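Bin day in the bedroom, and why I love it

I have a confession: emptying the wastepaper basket is my favourite job in the flat! It takes five minutes, it costs nothing, and the whole bedroom feels bigger afterwards. My friend Domnica Neagu thinks I'm mad (she'd sooner scrub an oven), but she has a tiled floor and no idea how much a carpet holds on to.

I'm a big fan of a woven basket for this. It looks lovely by the bed, it's light to carry, and it swallows paper cups, tissues and sweet wrappers without any fuss.
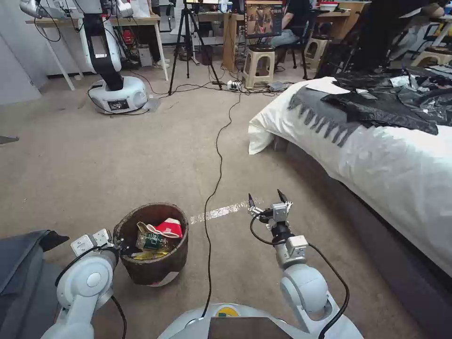 My routine hardly ever changes. I stick an episode of Listen on, shake out a fresh bag, and go round the edges of the room first – under the bed, along the wardrobe doors, behind the nightstand. Those are the spots where things roll! Then I do the middle, and anything electrical goes in a separate box for the recycling point on Penrose Road, which takes old cables and bits of circuit board.

Bottles are my one weakness. I take a drink to bed, it ends up on the carpet, and there it stays until Kaan trips over it at 13 minutes to midnight and I hear all about it. So the rule now is bottles straight to the kitchen, and wrappers in the basket the same evening.
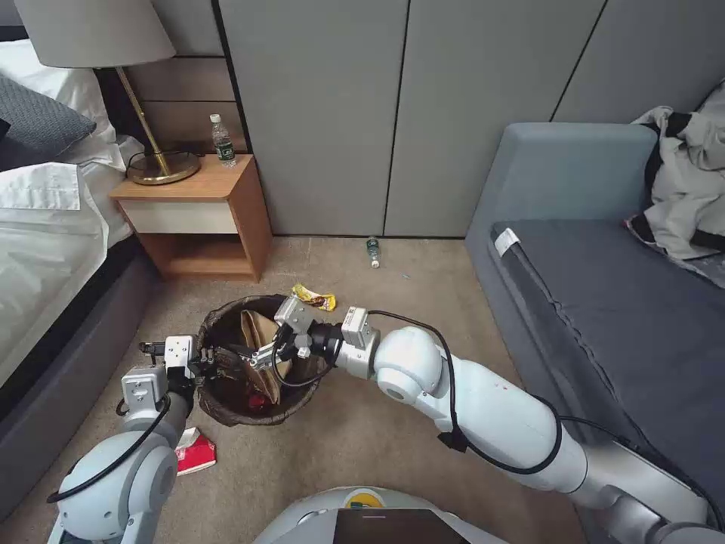

Do you need a liner in a woven basket?

I'd always use one. Crumbs and sticky bits get into the weave and are a pain to brush out, and a plain black liner folded over the rim does the job nicely.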